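My console corner, and how I finally got it under control

I've had a game console under a TV in every place I've lived since college, and in every one of those places it sat in a nest of cables and dust. I'm not proud of it. Last winter I bought a new one (well, new to me), and before I plugged it in I made myself a promise that this time I'd look after it like a grown-up. What follows is the stuff that stuck. I'm no repair tech, I just play too much and vacuum more than I used to.

Give it some air

The biggest change I made was moving the thing out of the closed cabinet. I know, I know, the cabinet has doors and it looks so tidy. But a console pulls in cool air and pushes out hot air, and with the doors shut it's breathing its own exhaust. Mine used to sound like a hair dryer halfway through any racing game. I put it on the open shelf, with a hand's width of space behind it, and the fan calmed down so much that I got up to check it was still on.

If you really can't live without the cabinet, take the back panel off. Ours was held on with little nails and popped free with a butter knife and some patience. Nobody sees the back of a TV stand anyway, and you get a much easier time with your cables too.

Don't stack anything on top. That goes for the cable box, the controller dock, the cat. We have a cat named Tolham and he thinks a warm console is the best bed in the house, so I set a folded fleece blanket on the next shelf over and he moved. Mostly.

Dusting without wrecking anything

I dust the outside once a week with a dry microfiber cloth, the same kind I use on my glasses. For the vents I use a soft paintbrush, the cheap inch-wide sort, and I hold the vacuum hose a little way off with the other hand so the dust goes somewhere other than my nose. Unplug everything first! And let it cool down if you've been playing.

Canned air is fine too, but use short bursts and keep the can upright. I tipped mine sideways once and it spat cold liquid all over the side of the case. No harm done, but my heart stopped for a second.

Please don't spray cleaner straight onto anything. If there's something sticky, dampen the cloth with a tiny bit of water, wring it until you think it's dry, and then wring it again. My friend Rocío swears by baby wipes. I tried one and it left a film on the glossy part that took me ages to buff off, so that's a no from me.

Cables, oh boy

When I pulled the stand away from the wall I found a charger for a phone I don't own anymore and a cable that wasn't connected to anything at either end. So step one is to pull every single cord out and ask what it does. The mystery ones go in a shoebox. Write the month on the lid (mine says December), and if you haven't opened it by the next one, take it to an electronics recycling drop-off.
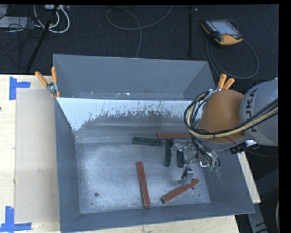

For the ones you keep, label both ends. I used masking tape folded over into a little flag, with the name in marker. Bread bag clips work too, if you eat enough bread. Then bundle the slack with hook-and-loop straps. I used to use zip ties, and every time I swapped something out I had to go in there with scissors, in the dark, next to live cords. Never again.

Leave some slack where the video cable goes into the console. If it's stretched tight, every little bump pulls on the port, and a loose port is an expensive thing to fix.

My power strip is screwed to the underside of the shelf now so it stays off the carpet. Most of them have keyhole slots on the back. Lay a sheet of paper over the slots, poke through with a pencil, tape the paper to the shelf, and you've got your drilling template. Check that your screws are shorter than the shelf is thick. Ask me how I know.

Controllers get gross

They just do. We eat chips, we play, we don't wash our hands in between. I clean mine with a cotton swab barely damp with rubbing alcohol, and I run a wooden toothpick along the seam where the two halves meet. Go gently and keep the point flat so you don't gouge the plastic. The stuff that comes out of there, wow.

Do the sticks last, and roll them in circles while you wipe so you get all the way round the base. Let everything dry before you charge it.

As for storage, I tried a basket and the sticks got pushed sideways under the weight of everything else. Now they hang on 2 adhesive hooks on the side of the stand, one for each controller. Wipe the wood down before you stick the hooks on and give them overnight before you hang anything. I skipped the overnight part with the first one and heard it hit the floor at three in the morning.

Discs and cases

Yes, I still buy discs. I sorted them one rainy afternoon and had 143 of them, which my husband now brings up whenever I say there's nothing to play. I keep them upright like books, out of the sun, because the window in our den faded a whole row of spines down to pale blue.

Fingerprints come off with the glasses cloth, wiping from the center straight out to the edge. Don't go round in circles. And skip the toothpaste trick, it's an abrasive and I've got a cloudy old copy of a kart racer to prove it.

For the sorting itself, I gave up on alphabetical in a week. Mine go by who plays them: the ones we all like at kid height, mine in the middle, and the scary ones up top.

Little habits that help

I shut the console all the way down when we go away and unplug it if there's a thunderstorm coming. I check the storage every couple of months and delete the games I've finished, since you can usually download them again. Saves are a separate thing from the game, so make sure those are backed up before you go on a deleting spree.

And I put a small lamp behind the TV. It has nothing to do with the console, but my eyes don't ache after a long evening anymore, and I can see the ports when I need to plug in a headset. Get one with a switch on the cord - reaching behind the screen every night gets old fast.

Next on my list is the drawer under the stand. It has batteries in it, loose, new and dead all mixed together, so if you have a good system for those I'd love to hear it in the comments.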